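August 2024
Notebook, payments side. Withdrawal holds and the coin-join flag.

Carried on from the last entry. The question is still why the Truvitz screening service holds some outgoing bitcoin withdrawals and lets others through when the coins look the same to us. Support has been telling customers "under review" and nothing more, and we can't tell them anything better until we know what the score is made of.

Setup as before. Test wallet on the Neronby node, regtest for the dry runs and then mainnet with small amounts. Fee rate fixed by hand so that it doesn't change between runs. Every withdrawal goes through the staging copy of the approval queue, which calls the same scoring endpoint as production but can't freeze a customer account. Logs go to the shared folder under "holds".

Sent 80 withdrawals in the first batch, all to fresh addresses with no history. None held. That was expected. It only tells us the queue is working and the keys are loaded.

Second batch, same count, 80, but this time the receiving addresses had already been used as inputs to a mixed transaction (equal-sized outputs, many parties). The mixing was done first, then the withdrawal sent to the address afterwards. 2 held. I had expected either all of them or none. Went through both by hand. Same amount as the rest, same fee, same script type. The only difference I could find is that both addresses had a later spend that joined mixed and unmixed coins in one transaction. So the score may be looking at what happens after the mix and giving the mix itself little weight. Need more cases before I write that in the summary.

Response times were fine in both batches apart from one stretch where the endpoint returned 500 errors. I reran those requests and got normal scores. Our client treats a 500 as "hold", which is the cautious choice but gives the customer the same message as a real flag. Someone with a clean address could be told they are under review when all that happened is that the vendor's server fell over. I think this explains a fair part of the January complaints. Opened a ticket to split the two cases.

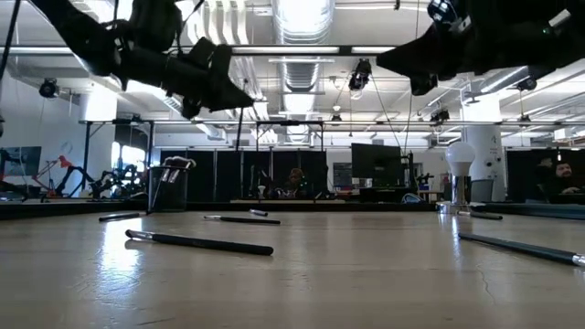
Zbigniew Jabłońska: the retry should come before the split. If the client tries again a few times with a pause, most of those server errors will clear and support will never see them. Splitting the message is still worth doing, but please don't let it wait on the wording, because legal will want to read every word of it. Also check whether the rerun scores were fresh or came out of the cache.

Checked the cache point. The reruns were fresh; the request IDs are new and the scoring time is in the normal range. Retry added to the staging client, three attempts with a growing pause. Not pushed to production.

Then looked at what we store. For each held withdrawal we keep the score, the reason code and the address. We don't keep the version of the vendor's rule set. That makes it impossible to say later why something was held, if the rules have changed in between. The version is in the response header, so we've been getting it all along and dropping it. Added a column. Old rows stay blank.

Reason codes seen so far:
M1, direct contact with a mix
M4, indirect contact, depth not given
X0, no reason (this is what our client writes when the call fails)

M1 never came up today, even though every address in the second batch should have earned it by my reading of the documents. Both holds were M4. Either M1 is scored but sits under the hold limit, or the detection misses the kind of mix we used. Asked Gralden, who resell the service to us, for the weights. They said the weights are not shared with customers, but that they would confirm whether M1 alone is enough to cause a hold. Waiting on that.

Bartosz Bielecka wants a third batch where the coins are mixed, left alone, and then spent whole with no change output. If those all pass, the idea about joined spends gets stronger. She also asked for the same run against the Czarnecka data set, which has labels made by hand, so that we aren't only comparing the vendor with itself. Fine by me. The labels are older than our node's index so the block heights will need checking first.

A note on the policy side so it doesn't get lost. Our terms say we may delay a withdrawal "to meet legal duties". They don't mention mixing at all. If a customer asks whether it is allowed, support has no written answer, and two agents gave opposite ones in the tickets I read. I'm not the person to decide it, but the tool shouldn't be setting the policy through its default limit. Put it on the list for the compliance meeting.

Open:
Third batch, whole spends only
Confirm M1 with Gralden
Block heights for the labeled set
Production date for the retry, after review
Ask whether held customers can be given the reason code

Test wallet left unlocked on staging until the third batch is finished. Remaining balance is in the log.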